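Sudstead Help Desk
Ticket 300-77: Guard strip will not sit flat on rod frame
Product: Lis floor frame, with clear strip
Status: Waiting on parts
Opened: Wednesday, July 24, 2024

Problem as reported
The customer is putting together a Lis frame from the Florkport store. The metal rods went into the corner connectors without trouble. The long clear strip lifts at one end when the clips are closed. Pushing that end down makes the other end come up. The customer had the same frame in a smaller size in February and did not see this.

First reply
Please check that all 4 corner connectors are pushed fully onto the rods. A rod that stops short by 8 mm is enough to twist the frame. Lay everything on a hard floor, not carpet, and leave the clips off until the frame stops rocking. Then mark the strip where each clip should go and send us a photo.

Customer update
Connectors checked. One was short and is now fully on. The frame no longer rocks by itself. Strip still lifts. Photo attached. 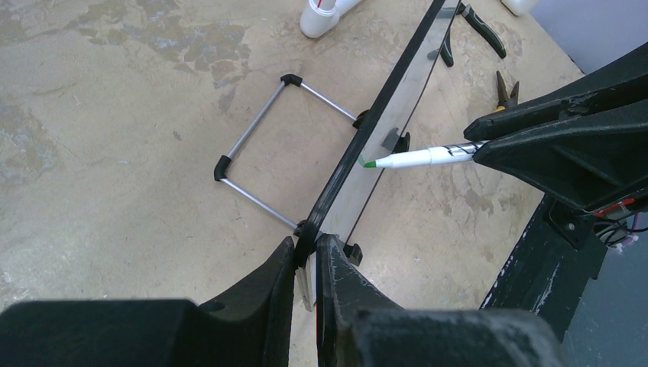
Clear strip beside the rod frame, green marker tip near the gray clip.

Second reply
Thank you. We see one gray clip and one black clip on the same edge of the strip. The black clip is the lower one. The Lis parts list calls for matching clips, and the gray one is listed with the Uler frame. Uler clips are made for a thicker strip. Please take both clips off and compare the gap in each. Do not bend the gray clip to make it fit.

Customer update
Gap is wider on the gray one. With both clips off, the strip lies flat. With only the black clip on, it also lies flat. Green ink wipes off with a damp cloth.

Action
Bag of black clips ordered from Florkport, no charge. Customer asked to keep the gray clip until the new ones arrive. Packing list for this batch sent to the warehouse to check for mixed bags.

Ticket stays open until the customer confirms the fit.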